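Nonprofit Finance and Governance Forum > Audit and Reporting

Topic: Reclassifying the laundry fund from restricted to board-designated

carnon_books
We run a drop-in center with showers and a laundry room. The Hamham bequest came in at $133,000. The will says "for the general purposes of the organization." The board later voted to set the money aside for laundry operations, and our former bookkeeper posted it as net assets with donor restrictions. I think it belongs in net assets without donor restrictions, with the board designation in a note. Our auditor starts in January. Has anyone corrected one of these after the statements were issued?

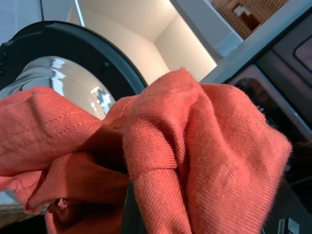 Kęstutis Kazlauskienė
Moderator, Audit and Reporting

You have it right. Only a donor can create a donor restriction. A board vote is a designation and the board can reverse it. If the amount is material, this is a prior period error and the opening balances get restated. Tell the auditor before fieldwork and bring the will, the minutes and the original entry.

ledgerline16
Disagree on restating. Total net assets don't change, only the split between the two classes. I would reclassify in the current year and disclose it.

Kęstutis Kazlauskienė
Moderator, Audit and Reporting

The split is on the face of the statements. Readers use it to judge liquidity, and the availability note was wrong too. Materiality is measured against each class, so total net assets is the wrong test.

ledgerline16
Fair on the liquidity note. I still think a small amount would go through the current year.

carnon_books
It isn't small for us. Unrestricted was under the bequest amount at year end.

garkavholm_ed
Check the appeal letters as well. We had a similar bequest at Garkavholm, and 2 later gifts came in response to a letter that named the specific program. Those gifts were restricted even though the bequest wasn't. They had been pooled in one account and we had to separate them.

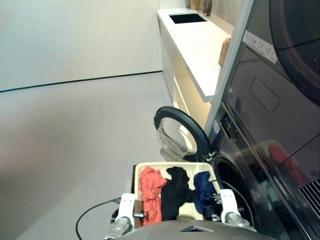
Re: Reclassifying the laundry fund (page 2)

carnon_books
Found one. The Lukoševičius family sent $1,000 with a cover letter that says "for washers and dryers only." It was posted to the same fund.

Kęstutis Kazlauskienė
Moderator, Audit and Reporting

That one stays restricted until spent on washers or dryers. Give it its own fund code and keep the letter in the permanent file.
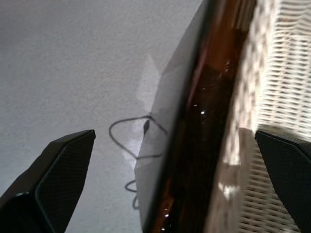

Laundry room, Carnon

ledgerline16
If equipment was bought after the gift date, check whether the restriction has already been released.

carnon_books
Will pull the invoices. Auditor has been emailed.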